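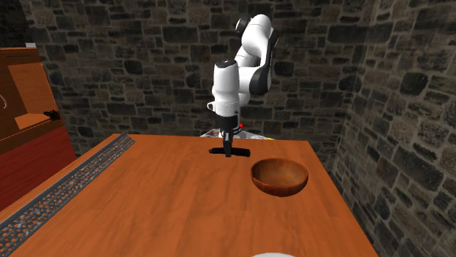 The price of used electric vans will settle once buyers can see a battery's condition on paper, according to Leonora Dela Peña, and until then dealers will go on guessing low. Her remarks came as the leasing company Grulness set out a scheme under which every electric van it sells at the end of a lease will carry a battery report, beginning with vehicles returned to its Arnside depot.

The scheme was published on April 24, 2020 in a notice to trade buyers. It covers vans leased for three or four years and returned with their original battery pack. Vehicles with a replaced pack will be sold separately, with the date of the replacement and the mileage at that point stated in the sale papers.

Grulness has 2881 electric vans on lease, most of them with parcel firms, councils and building trades. Almost 500 are due back before the end of September. That is a larger batch than the company has handled before, and trade buyers had asked how the vehicles would be priced when there are few past sales to go by.

The usual guides for second-hand vans work from age, mileage and bodywork. For a diesel van this is adequate. For an electric one it leaves out the most costly component, whose condition depends on how the van was charged, how often it stood at full charge, and how much of its work was done in cold weather. Two vans of the same age and mileage can differ by a fifth in usable range, and the difference cannot be found by looking at them.

Under the scheme each van is discharged to a set level, left to stand overnight and then charged at a fixed rate while the energy taken in is recorded. The result is given as a percentage of the capacity stated when the van was new. A second figure gives the spread between the strongest and weakest cell groups. A wide spread tends to shorten range sooner than the headline figure would suggest, as the van's control system stops drawing power when the weakest group reaches its lower limit.

The test equipment and software come from Gronano, which already supplies charging records for the Grulness fleet. Gronano will store the results, and a buyer will be able to call up the report by entering the registration number and a code printed on the sale invoice. Drivers' names, routes and charging locations are excluded.

The test occupies a charging bay for most of a working day, with the overnight rest on top. Arnside has been given extra bays for the purpose, and vans will be booked in by return date. Kylie Costigan, who manages vehicle disposals at Grulness, said the length of the test had been the main point of argument inside the company.

"A quick reading from the dashboard port takes a few minutes, and we have those readings for every van," she said. "The trouble is that they are the vehicle's own estimate. On some models the estimate is close to the measured figure, and on others it drifts after a year or two of short trips. We did not want to print a number that a buyer could disprove in a week."

Vans measuring above 85 per cent will be sold in the ordinary way. Those between 70 and 85 per cent will be offered with a stated working range for summer and winter, calculated at half load. Anything below 70 per cent will be held back from auction. Grulness may repair the pack where a single module is at fault, or sell the van for parts.

The company is not offering a battery warranty of its own. Where the maker's cover is still running it passes to the new owner, subject to the service record being complete. The report is described in the notice as a statement of condition on the day of the test, and buyers are told that it makes no promise about later loss of capacity.

That wording drew some criticism from dealers. Samonte, which sells used vans to sole traders and small firms, said it supported the report but wanted it to remain valid for a fixed term after sale. Its buying manager, Shiela Enriquez, said a van could stand for two months between auction and retail sale, and that a pack left at a high charge throughout that time would not be in quite the same state as on the day of the test.

"The retail customer will ask us about the number, and the number will have somebody else's date on it," she said. "We can explain that to a customer. It would be easier if there were a short recheck, even the quick one, at the point of handover."

Grulness said a recheck could be bought from Gronano by any trade buyer with a suitable charging point. It has not published a price. The company has asked buyers to keep unsold vans at between 40 and 60 per cent charge and to avoid leaving them plugged in.

Residual values are the other matter at stake. A leasing company sets its monthly charge largely by what it expects the vehicle to fetch at the end, and for electric vans those forecasts have been cautious. Low forecasts push up the monthly cost, which in turn puts off operators who would otherwise save on fuel and servicing. If tested vans sell for more than untested ones, Grulness would have grounds for raising its forecasts on new contracts. Costigan said no change would be made until a full batch had been sold.

Benjie Malabanan, who runs a small delivery fleet and has bought former lease vans at auction, said he would pay more for a vehicle with a measured figure, though chiefly at the upper end. His rounds are short, and he has had good use from vans that larger firms would have regarded as worn out. He would prefer to see the winter range stated for every vehicle, including those above 85 per cent, as it is the figure he plans by.

Operators handing vans back will receive a copy of the report. Their lease terms do not at present include any charge for battery wear, and the notice says that contracts already signed will not be altered. For new contracts the position is less settled. Grulness is considering a rate that would fall slightly for customers who limit rapid charging, with the charging records used as evidence.

There is also the question of whether one company's method will be accepted by others. Several testing systems are in use and they do not measure in the same way. Some quote capacity against the full pack and some against the usable part only, so a van could be given two different percentages without either being wrong. The Grulness report states usable capacity and gives the temperature at which the test was carried out.

The first tested vans are to be listed once the Arnside bays are in operation. Vehicles returned to other depots will be moved there for testing, at the company's expense, and the sale papers will show any mileage added by the transfer. Vans already entered for auction will be sold on the old terms without a report.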